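Home Who we are Our method Homes taking part Reading room Contact

About the Irnside Household Handling Group

We're a small research outfit in Prarncombe, and we've spent rather longer than we ever planned to on the question of how a robot might learn to deal with soft things: towels, bedding, clothes, all the stuff that never sits the same way twice. Fidel Barrientos started us off after years of working with stiff parts in tidy trays, and he'll happily tell you (over a very long cup of tea, if you let him) that a heap of washing taught him more humility than any gearbox ever did.

Our method is a simple one to explain, even if it took us ages to get it going nicely. A person holds a gripper in their hand, with a camera fixed to it, and does an ordinary job in an ordinary room. What the camera sees is very close to what a robot would see with the same gripper on its arm, so the recordings can be used for teaching without a robot having to visit anybody's bedroom.

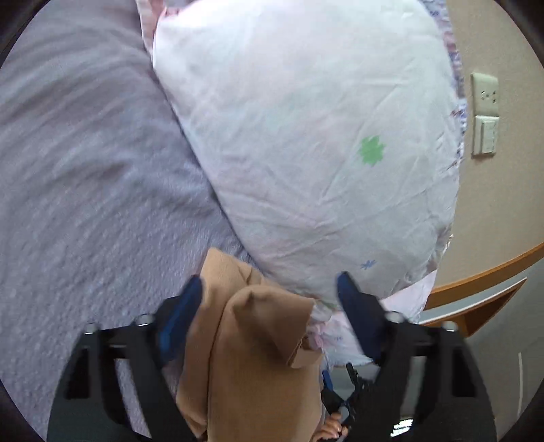

Constanza Gallardo looks after the recordings, and she's the reason we ask for real rooms with real bedclothes in them. Our early work was all done on a bare bench at Brodgate, and the model that came out of it was lovely on the bench and hopeless nearly everywhere else! We now have 956 recordings from 16 homes, and 461 of them are cloth on a bed, still the hardest group we've got.

The result we're proudest of is a modest one. We call the model Alarcón, and when we tried it in 11 rooms it had never met, it chose a sensible place to pinch the cloth far more often than the bench-trained one did. It still muddles a hem with a fold now and then, and thick folds can slow it right down, so there's plenty to be getting on with.

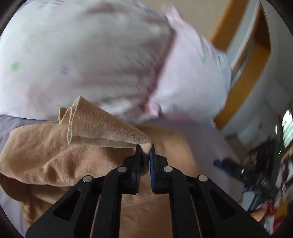

Coming to see us

We have an open afternoon in December, with biscuits, and you're very welcome to bring a towel and have a go with a gripper yourself. Do drop us a line through the contact page first so we know to put enough chairs out.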